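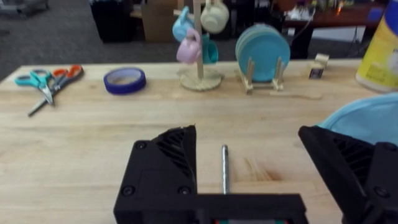
Butcher-block table, row of things along the far edge.

October, 4:30 pm

Writers' workshop notebook, draft 2 of the Sarach book. Read chapters 1 to 9 straight through with the map next to me. Manuscript is at 608 pages, still too long by 125.

The courier plot holds up until the river crossing. After that Jistine knows about the siege before the letter reaches her. Either move the letter back a chapter or let her hear it from the ferryman. Trying the ferryman first, less to rewrite.

Distances are off again. Ch. 3 says Clostano to the Nigatu pass is two days on horseback, ch. 8 has a loaded wagon do it overnight. Changed ch. 8 to three days. That breaks the full moon in the ambush, so the ambush is now in the dark. Check for shadows and anyone's face being seen.

Magic: the salt oath is explained three times (ch. 1, 4, 7). Kept the one in ch. 4, where she has to swear it. Cut the prologue version completely – it was mostly names of dead kings. Saved in the scraps folder in case the second book needs them.

Cuts so far come to 35 pages, nearly all from the prologue and the banquet.

To do:
- ferryman scene, first pass
- rename one of the two captains, both start with H
- whoever has the marked-up copy of ch. 10, please put it back on the shelf
- ask the group if the horse can die in ch. 6. Two readers said they would stop there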